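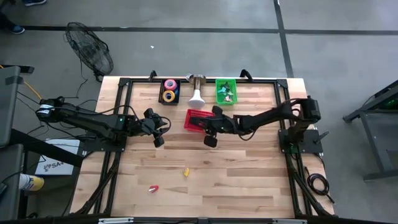 Butcher-block table with two robot arms and black edge rails.

Wiki > Radio > Antennas > Feed systems > Gamma match

Gamma match

A gamma match is a way of feeding a driven element with coax without cutting the element in the middle. Used on yagis mostly, also on some verticals and loops. The element stays in one piece and bolts straight to the boom, so it is at DC ground. Good for static, good for wind.

Parts. A rod running parallel to the element, a shorting strap at the outer end, a series capacitor at the feed end. Coax braid goes to the center of the element, center conductor goes to the capacitor and then the rod.

How it works

The impedance along a half-wave element is low at the center and rises toward the tips. The strap taps it partway out. Rod and element also act as a short piece of shorted line, which adds inductive reactance, and the capacitor cancels that. Move the strap for resistance, change the capacitor for reactance. The two interact, so expect to go back and forth.

Construction

Older designs used an air variable in a plastic box. Most now slide an insulated wire or inner rod inside the gamma tube, often the dielectric and center conductor of a peice of scrap coax. Seal the open end against rain but leave a small drain hole at the bottom. Spacing from the element matters less than people think, but keep it constant.

Rod diameter is usually a third to a half of the element diameter.

Drawbacks

Unbalanced feed. The pattern can skew a little and current can flow on the outside of the coax, so a choke at the feedpoint is often added. Narrower bandwidth than a folded dipole. The strap corrodes, specially near salt water, and SWR then wanders.

Variants

T match: two gamma rods, one each side, balanced. Needs a balun for coax. Omega match: adds a second capacitor in shunt, so the strap can stay fixed. The Skellthorpe arrangement, described by Josée Desjardins in a club newsletter, is an omega with both capacitors in one tube, built for a 6 meter beam. Few copies known.

See also: hairpin match, delta match, folded dipole, choke balun

Categories: Antenna matching | Yagi antennas | Articles needing a diagram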